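Limen: simulated kitchen and workbench chores, read me first

What this is

Limen is a set of simulated robot episodes, all of them dull household or shop-floor jobs. Pick up a box, move it along a worktop, put it somewhere sensible. I started it after a long argument with Aishwarya Nadar over whether a robot arm could be trusted to tidy a worktop yet. She said yes, more or less. I said not mine. We still don't agree, but we now have files to wave at each other.

I wrote most of the scenes myself, Bonifacio Garrido wrote the checker that decides whether an episode counts as done, and Begoñe Ibarra goes through the results and tells us when the checker is being too kind (often!).

What's in it

There are 40 tasks and 100 episodes for each. Every task has a one-line instruction in everyday English, the sort of thing you'd say to a teenager: "put the white box at the end of the counter", "clear the small stuff away from the edge". Then you get the rendered views, the joint positions, the gripper state and a done / not done flag.

Folders:

tasks -- the instructions, one text file each
episodes -- the actual runs, grouped by task
checker -- Bonifacio's scripts, plus his notes, which are better than mine
rejects -- runs we threw out, kept so you can see why

Please do look in rejects. I learned more there than anywhere else.

So can they do chores yet?

Some of them, in here. Moving a stiff box with flat sides goes well nearly every time. Stacking is fine so long as the bottom thing is bigger than the top thing. Wiping is hopeless, but I'm not convinced our cloth behaves much like cloth, so I wouldn't hold that against the arm.

What trips it up is company. Put one object on a bare surface and the policy looks brilliant. Put a few more round it, the way any real kitchen has them, and it starts nudging things it was never asked to touch. Our first checker only looked at where the target finished up, so an arm could shove half the worktop sideways and still get full marks. Begoñe spotted that in April and was quite rude about it, rightly. The checker now takes off marks for anything else that has moved by more than 5 centimetres.

The other sore point is speed. Rosalía Carretero packs orders for Estell, a small shop selling tea and biscuits, and I asked her to watch a few runs with me. She was very polite until the third one, and then she asked whether it was paused. It wasn't. If you're hoping to use this to plan a packing bench, please look at the timings before you look at the success flags.

How the episodes were made

Each task was set up by hand, then the starting positions were shuffled a little for each run. Half the episodes come from a person driving the arm with a hand controller (Visitación Montoya did most of these, and she is much smoother at it than I am), the other half from the policy we call Kulon. The two halves are labelled, so you can split them apart. I'd keep them apart for anything to do with speed -- a person hesitates in different places from a policy, and averaging the two gives you a number that describes neither.

Things that will annoy you

The surfaces are patterned on purpose and the textures are soft. Small print on objects is mostly mush, so don't use this set for reading labels.

Objects don't dent, leak or tear. A real cereal packet squeezed that hard would be a sad cereal packet.

In 2 of the tasks the instruction mentions a drawer and there is no drawer. I keep meaning to fix it. The episodes are marked as skipped, so your loader should cope.

The contact sounds in the older version came from a recording Bonifacio made in his garage on Bermúdez Street and have been taken out. You could hear his radio.

Using it

Fine for training, fine for teaching, fine for arguing with friends. If you build something on it, tell me how it did on the crowded worktop tasks, even if it did badly. Especially if it did badly, to be fair, as those are the results people tend to keep to themselves. Bug reports are best with the task name and the episode number. 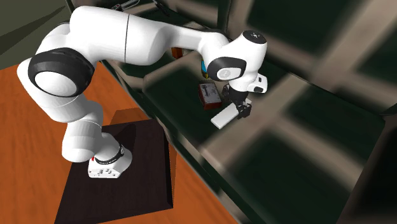
My advice on where to begin is to skip the single-object tasks altogether and go straight to the crowded ones. The gap between a nice demo and a useful helper shows up there very quickly. Gripping is the bit everybody watches, but with the fingers closed on one end of a flat white box and a small reddish-brown one sitting just beside the gripper, I'd be watching the neighbour. Run the checker with the neighbour penalty switched on from the start, and compare your scores with it off once you've got a full set. The setting is at the top of the config file in the checker folder, and Bonifacio's notes explain the rest.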